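Mon 1 July
Posted by Folasade Aliyu

I want to sell small cream rolls at the Saturday market in Inach. Each roll costs me 16 in ingredients, and I make 27 rolls in one baking. My cousin tells me to sell for double, but I am afraid it is too high. How do you decide the price when you are only starting?

Ikechukwu Ogbonna

Double is normal. Go for it.

Édgar Ccori

Double is a good beginning, but first please write down the other costs also: gas, boxes, the table fee, and your own hours. In April I did this for my cakes and I found 3555 of costs for the month that I had never put in the price. I was selling at a loss and I was happy about it!

Also try one price for three weeks before you change it. If you move it every Saturday, the people who come back will feel cheated. And keep a few rolls for tasting, but cut them small.

My own table is simple, with a cloth behind and a plain plate.

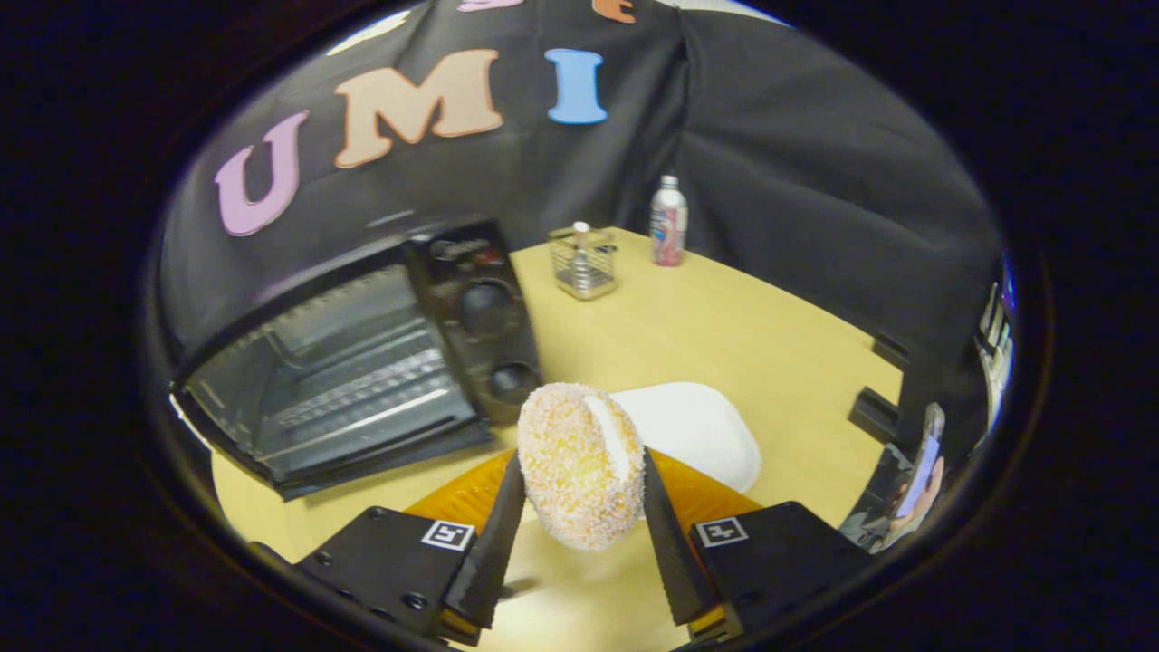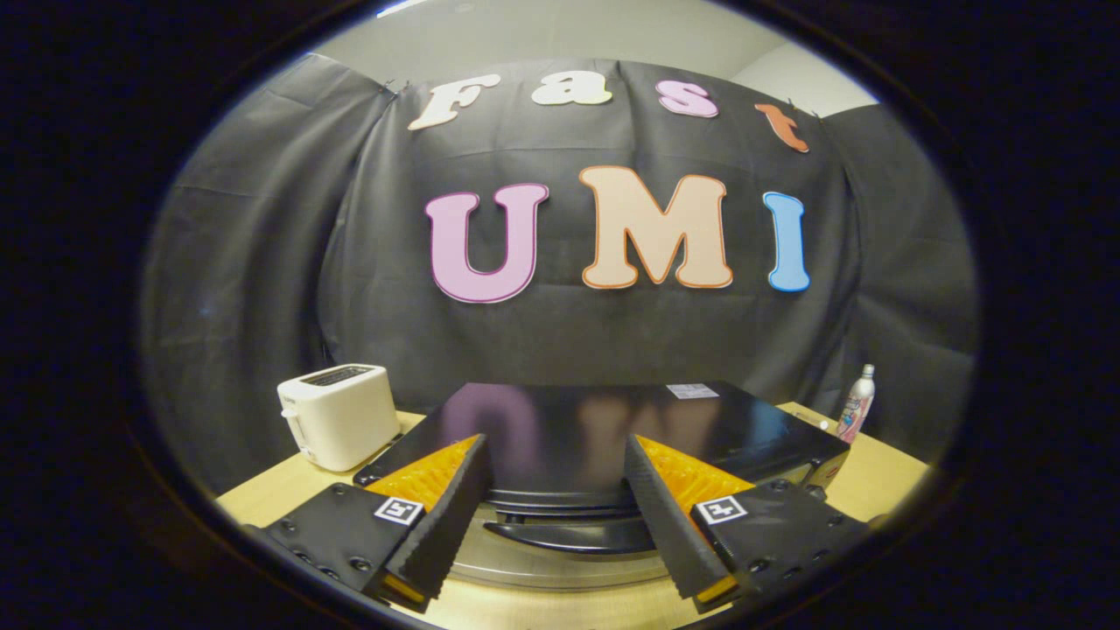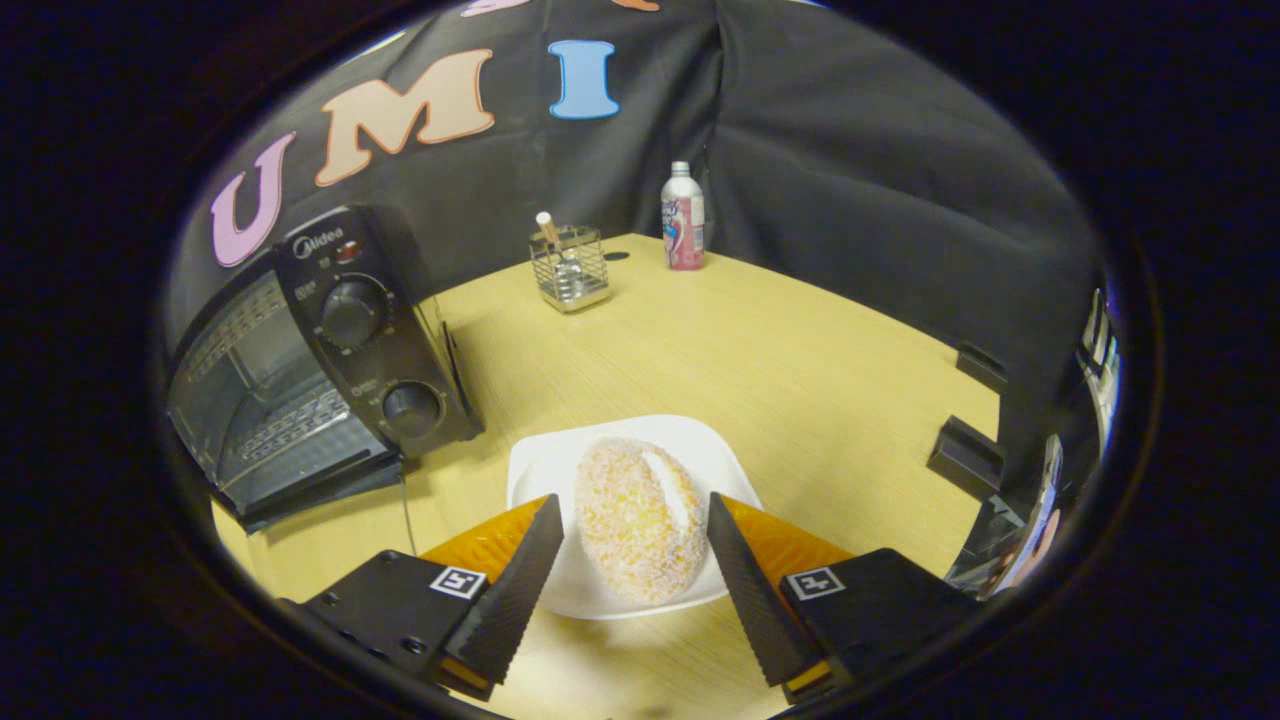

Sugary roll with cream, first; letters on the black cloth, second; white square plate, last.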